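Chapter 8
Household Textiles: Collection, Sorting and Load Preparation

8.1 Scope

Laundering begins at the point of collection. Chapter 7 treated fiber identification and care labels; the present chapter covers the handling of soiled garments between removal and loading. Washing chemistry is deferred to Chapter 9.

Three terms are used throughout. A lot is the set of garments gathered from one room. A load is the set washed together. A carrier is any rigid or flexible container used to move a lot.

8.2 Carriers

Rigid plastic carriers with slotted sides admit air to the contents and are preferred where a lot will stand overnight. Closed hampers retain moisture and should be emptied daily. The carrier is set on a flat, stable base, clear of the walking path, and garments are taken out singly by hand.

8.3 Separation by Color

Dark garments are separated from pale ones before the load is weighed. A black garment and a pale one may share a carrier but should not share a first wash. In the Vemska exercise at the end of this chapter, the student sorts a mixed lot of 17 garments, records the dry mass of each load, and reassigns any load under 700 grams.

Slotted basket holding a pale garment and a black garment, bedroom area.

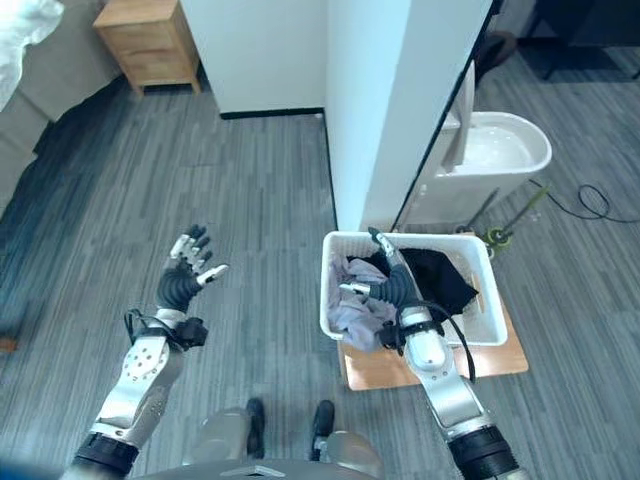
Uriel Ledesma objects that sorting at the basket comes too late, and that two carriers, one for darks and one for lights, would make most of section 8.3 unnecessary.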